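Como um braço robótico aprende com exemplos

Um programa comum segue uma lista fixa de ordens. Um sistema de aprendizagem funciona com exemplos: recebe muitos registos da mesma tarefa e procura o que eles têm em comum. No projeto Plodov, a tarefa passa-se dentro de um computador de secretária aberto e deitado de lado. 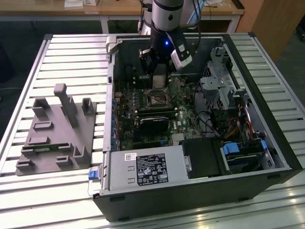

O que é um exemplo?
É o registo completo de uma tentativa, do princípio ao fim: as imagens das câmaras e a posição do braço em cada instante.

Cada tentativa dura até 125 segundos. Mahtab Ahmadpour, que organiza os registos, já guardou 576. O objetivo é chegar a 3.000.

As tentativas não devem ser todas iguais. Se o braço partisse sempre do mesmo ponto, o sistema só saberia trabalhar a partir dali - e falharia com um pequeno desvio. Por isso há seis posições de partida. 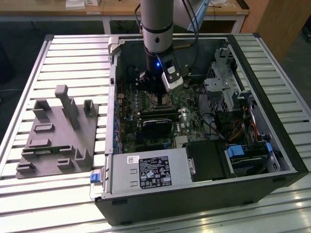 E os erros?

Também se guardam, com uma etiqueta própria. Uma tentativa falhada mostra ao sistema quais os movimentos a evitar. Os registos sem etiqueta ficam de fora até alguém os rever.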